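Setting up your Skendura for the first time

Part 2: Getting the step counter and the distance to agree with each other

Okay, so you've charged the Skendura and paired it with your phone (if not, go back to Part 1, I'll wait). Now we get to the part I get the most email about, and that's calibration. The pedometer comes out of the box guessing at your stride length from your height, and its guess for me was way off. It had me walking to the next county every time I took out the trash!

I wrote the first version of this for my walking group and it has grown a lot. Last updated 4/19/24, after the menu got shuffled around in the new firmware.

What you'll need

The Skendura, charged past half
The belt clip (the wrist strap works too, but pick one and stick with it)
A measured stretch of flat ground, 100 meters is perfect
The shoes you normally walk in
A pencil and a scrap of paper

Setting your stride

1. Clip the unit to your waistband, right over the hip bone. Mine sits on the left. The manual in the box says either side is fine and I agree.

2. Hold the side button until the screen shows SETUP, then let go. If you keep holding, it shuts off and you get to start over. I've done this more times than I'd like to admit.

3. Tap down to STRIDE and pick MANUAL. Leave AUTO alone for now.

4. Stand at the start of your measured stretch and press once. The counter goes to zero.

5. Walk to the other end at your regular pace. Don't march, don't stroll, and don't talk on the phone, which slows most people down without them noticing.

6. Press once more when you get there and write down the number of steps.

7. Go back to the start and do the whole thing again, a few times if you can stand it. Toss any number that looks silly and average the rest.

8. Divide the distance by your average. Type that in as your stride and press SAVE.

Note: The Skendura wants stride in centimeters even if you've set everything else to miles. Yes, it's annoying. Mine is 75 or so, and I've got long-ish legs, so if you come up with 140 you've probably counted every other step.

Note: Zhuoran Cai, who walks a lot faster than I do, keeps two strides saved, one for errands and one for exercise. You can do that under STRIDE, then PROFILES. I tried it and kept forgetting to switch, so I'm back to one.

Caution: Don't calibrate on a treadmill. The belt changes how you walk and your outdoor distances will come out wrong from then on.

Caution: The little door over the charging port has to be snapped all the way shut before you take it out in the rain. Run your thumbnail around the edge. The unit is fine with a shower, but it's not fine with a puddle and an open door.

Setting a daily goal

1. From the main screen, tap GOAL.

2. Choose your starting number. I'd go with 2,000 if you're just getting back into it. The factory setting is a lot higher and I think it scares people off.

3. Turn on WEEKLY BUMP if you want the goal to creep up by itself. I leave mine off and change it when I feel like it.

4. Press SAVE and wait for the buzz. No buzz means it didn't take.

The memory holds 875 walks before it starts writing over the oldest ones. I started using mine in February and I'm nowhere near that, but if you go out several times a day, you'll want to copy them over to the phone app now and then. The button for that is under HISTORY, all the way at the bottom.

Checking your work

Once the stride is saved, take the Skendura on a walk where you already know the distance. Something straight is easiest, with no corners to cut. Loose gravel will shorten your step a bit, and so will mud, so don't panic if the reading comes up a little different from what you got on pavement. If you do nearly all your walking on gravel, go ahead and calibrate on it!

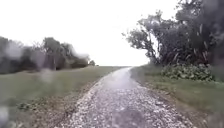

If you're still way off after a second try, do a full reset (hold both buttons until it buzzes twice) and start again from step 1. A reset wipes your saved walks too, so copy them to the phone before you do it. Part 3 covers the phone app, including what to do when it won't find your unit.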